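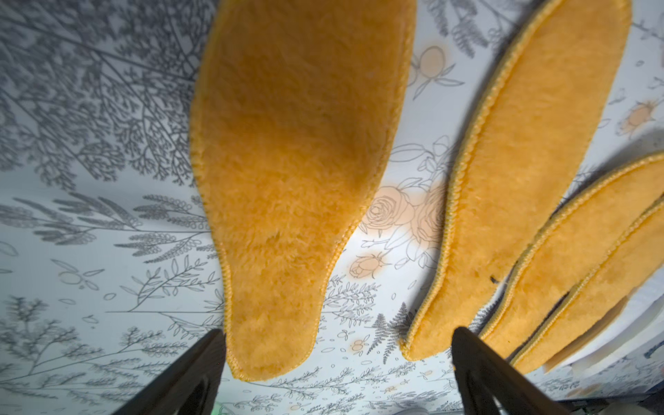

Trucos de taller: limpiar el ordenador de sobremesa sin acabar comprando otro

El polvo entra en una torre con la misma facilidad con que los parientes entran en una casa de playa, y cuesta lo mismo echarlo. Si el ventilador ya suena a secador de pelo, toca abrir.

Antes de empezar
Apague, desenchufe y mantenga pulsado el botón de encendido unos segundos para descargar lo que quede. Trabaje sobre una mesa despejada y deje los tornillos en una huevera, un hueco por zona. Hortensia Salazar los guardaba en el bolsillo de la bata hasta que la bata pasó por la lavadora.

Los ventiladores
Sujete las aspas con un dedo o con un bastoncillo antes de soplar. Girando a lo loco con el aire comprimido se castigan los rodamientos, y el ruidito que hacen, por simpático que resulte, sale caro. El bote siempre derecho: boca abajo escupe líquido helado.

El aspirador doméstico, para la alfombra. Dentro de la caja va mejor una brocha suave y limpia. Insisto en lo de limpia - Walter Correa usó la de barnizar la puerta y su placa base conserva un tono nogal muy elegante.

La pasta térmica
Si desmonta el disipador, hay que cambiarla. Retire la vieja con alcohol isopropílico y un paño que no suelte pelusa. De la nueva, un grano como un guisante en el centro y presión pareja al atornillar, en cruz. La escuela de la tostada con mantequilla tiene sus fieles, sobre todo entre quienes venden pasta.

Filtros
Los de malla se lavan con agua tibia y una gota de jabón. Después se dejan secar por completo, a la sombra, casi 20 horas si hay humedad. En mi casa el de la fuente se limpia cada 3 meses, y el del frontal cuando el gato muda.

Los cables
Recójalos con tiras de velcro por detrás de la bandeja. Las bridas de plástico quedan más finas, hasta que hay que cortar una a oscuras y se corta otra cosa.

Al cerrar
Encienda con la tapa lateral quitada y mire que giren todos los ventiladores. Si uno no arranca, apague y revise el conector; suele ser el que usted juraría no haber tocado. Luego ponga la tapa y apriete los tornillos a mano, sin rabia.

¿Sobra un tornillo? Vuelva a la huevera y repase por zonas. Uno suelto bajo la placa puede provocar un cortocircuito.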